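Comparaison de deux pinces pour la manipulation de textiles pliés : compte rendu d'essais

Carnet de laboratoire de Leif Eskildsen – 6 juillet 2021
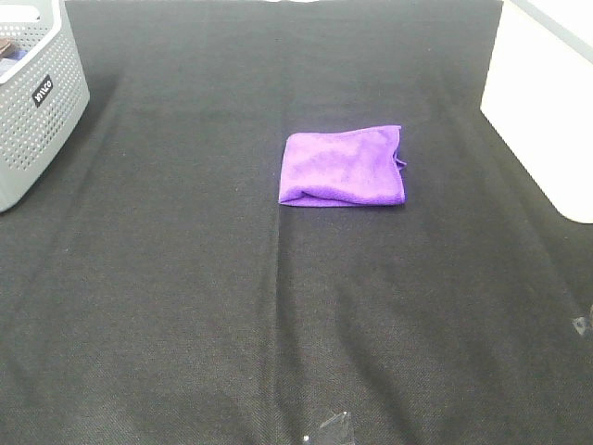
Objet des essais

Le présent billet rend compte des essais conduits dans notre atelier sur la saisie de serviettes en microfibre. Il s'adresse aux lecteurs qui suivent ce carnet depuis l'ouverture du projet Prerkisari, ainsi qu'aux équipes qui envisagent un équipement comparable. Les opinions exprimées n'engagent que leur auteur.

Deux pinces ont été évaluées. La première, désignée ci-après sous le nom d'Elleo, est une pince parallèle à deux doigts rigides, commandée en position. La seconde, Abreu, comporte trois doigts souples dont la fermeture est réglée par la pression d'air. Les deux modèles ont été montés successivement sur le même bras, avec le même contrôleur Fernbridge et la même caméra fixe. Imad Sabbagh a assuré le câblage et la rédaction des programmes de mouvement ; je me suis chargé du protocole et du dépouillement.

Configuration du poste

Le plan de travail est recouvert d'un tissu gris anthracite. Ce choix appelle une remarque : une serviette violette s'y détache nettement, et la segmentation par couleur donne un contour stable sans réglage particulier. Le tissu présente en revanche un pli vertical marqué au milieu, ainsi que des ondulations larges dans sa moitié inférieure. Sur l'image de couleur, ces reliefs ne posent guère de difficulté. Sur la carte de profondeur, ils ont produit plusieurs fausses détections, que nous avons écartées en relevant le seuil de hauteur à 8 millimètres.

La tâche de référence consiste à saisir la serviette pliée, posée à plat près du centre, puis à la déposer dans le bac ajouré gris clair placé dans l'angle du plan de travail. Le bac reste au même endroit pendant toute la série. L'orientation de la serviette est modifiée à la main entre deux essais.

Déroulement

La campagne totalise 337 essais, répartis entre les deux pinces. Un essai est déclaré réussi lorsque la serviette est déposée dans le bac sans s'être dépliée en cours de trajet. Une serviette arrivée à destination avec une couche pendante est comptée comme un échec, règle qui a suscité quelques discussions entre nous et que je maintiens.

Résultats obtenus avec la pince Elleo

La pince à doigts rigides s'est montrée précise et répétable. Lorsque le bord plié se présente face aux doigts, l'ensemble des couches est pris en une seule fois et le transfert se déroule correctement. Les difficultés apparaissent du côté opposé, là où les coins libres se superposent. Un petit rabat dépassant du paquet suffit à tromper le calcul du point de saisie : les doigts se referment alors sur une seule épaisseur et la serviette s'ouvre au soulèvement.

Nous avons également constaté que l'extrémité des doigts accrochait parfois le tissu de fond. L'ajout d'embouts arrondis a réduit ce défaut sans le supprimer. Une hauteur d'approche plus prudente serait préférable, au prix d'une prise moins profonde.

Résultats obtenus avec la pince Abreu

Les doigts souples tolèrent beaucoup mieux les erreurs de position. La prise enveloppe le paquet et conserve le pliage, y compris lorsque la serviette est présentée de biais. Le cycle est cependant plus long, le temps de gonflage s'ajoutant à celui du mouvement, et l'ouverture au-dessus du bac demande davantage d'espace. À proximité des parois, l'un des doigts est venu buter contre le rebord à plusieurs reprises. Imad Sabbagh a modifié la trajectoire de dépose afin que la pince descende au centre du bac – correction simple, que nous aurions dû prévoir dès le départ.

Observations relatives à la caméra

La vue plongeante fixe convient à la localisation de la serviette. Elle renseigne mal, en revanche, sur l'épaisseur réelle du paquet, et le bord inférieur légèrement roulé y apparaît comme une simple ligne d'ombre. Une seconde caméra, placée à hauteur du plan de travail, a été envisagée. Son installation est reportée à la prochaine campagne, prévue en octobre.

Choix retenu

Pour les textiles pliés, l'atelier retient la pince Abreu. La pince Elleo demeure montée pour les objets rigides, usage auquel elle répond de manière satisfaisante. Le contrôleur Fernbridge est conservé dans les deux cas ; le changement d'outil impose toutefois de recharger manuellement le fichier d'étalonnage, opération fastidieuse que nous souhaitons automatiser avant la reprise des essais.

Les lecteurs désireux d'obtenir le protocole complet peuvent en faire la demande par le formulaire de contact du carnet.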